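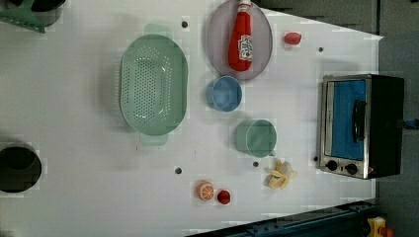 Toy kitchen table used in the gripper comparison.

Participants wanted: gripper comparison study, Mendton

Stenora is looking for six people to operate a robot arm and compare grippers on everyday kitchen tasks. You will move play food and dishes by remote control and rate each gripper after every round. No robotics experience is needed. You must be 18 or older and able to sit at a desk for a full session.

Sessions run in June and last 80 minutes. Each person attends five.
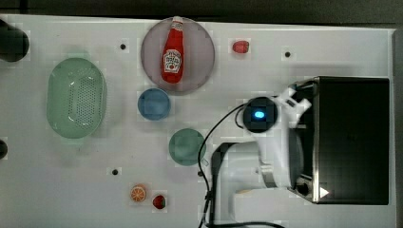 Do I need to know how to program?
All the control software is set up before you arrive. You use a hand controller, and Yufang Tan will show you how in the first session.
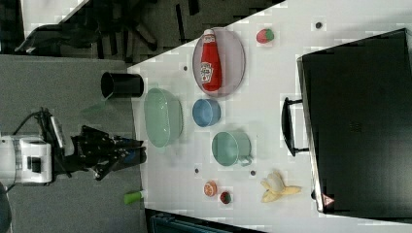 Will my name be stored with my results?
Results are kept under a participant number. Only Guoqing Tang has the list of names, and it is deleted when the study ends.

To apply, write to Yaqin Peng at Stenora, Room 512, Forsberg Building, by 2 Mar 2024. Include a phone number and the times you are free.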